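Search the list archive
Go

Grekcombe Swap & Mend list
Tuesday, 7.40 pm
From: Elango Sastry

Re: folding the white T-shirts 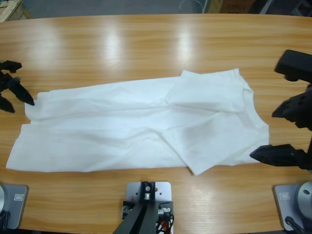 Gangadharan Kotian wrote:
> Can we settle on one fold before the Naidu Hall sale? Last time I did
> thirds lengthways, somebody else did halves, and the piles slid all over
> the place. We've got 400 shirts coming and I don't want to do them twice.
> Also, does anyone iron first or is that just me?

Just you, I think! I gave up ironing T-shirts years ago (my mother would be horrified) and I just smooth them with the flat of my hand as I go.

I'm for thirds lengthways too, as it happens. Lay the shirt on its front, bring one side in, tuck the sleeve back on itself, then do the other side. The neck end is where I always come unstuck – you get a great wodge of layers up there and hardly anything at the hem, so the whole thing sits like a wedge. Pull the sleeves out flat before you go any further and it's much better. And a proper wooden table beats the bed every time, the bed just swallows the creases.

After that I fold up from the hem, twice for the small ones and three times for the XLs, and stack them in sixes with the necks facing alternate ways. My piles stayed up all through the February sale, even with people rummaging.

Does anyone still have the Hedico crates? I had two in the garage and lent them to someone, no idea who. The Povus ones are too shallow, we tried.

I can do Tuesday evening again if someone else brings the size stickers.

Elango

We use cookies to remember your list settings. OK / Manage
Get the weekly digest by email: Sign up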